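Two hand-held grippers with marker cubes, built in the shared shop at Stedness. Log plus a bit of data, updated 31/05/2018.
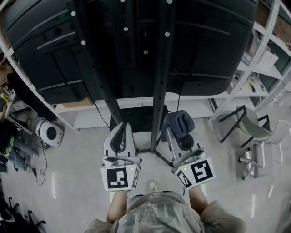

*Gijs Peeters - build and recordings*

Cloth runs only so far. Folder `cisten/` has 300 clips, cloth in the jaws. Rigid parts come later - dont mix them in.

Setup:

1. Print the marker cubes, one per gripper. Matte paper.
2. Check both cubes track before you record. Gloves are fine, keep fingers off the markers. 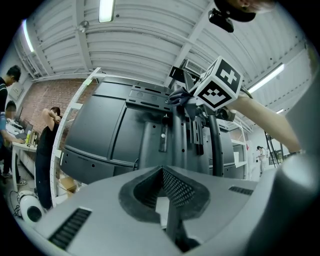
## Known issues

- knit snags on the jaw pads
- clock drift btween left and right, 3 frames

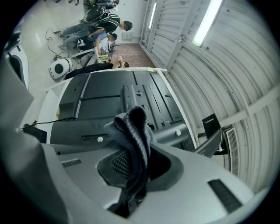 Stollska wrote back that the drift goes away if both grippers start from one trigger. Not tried yet.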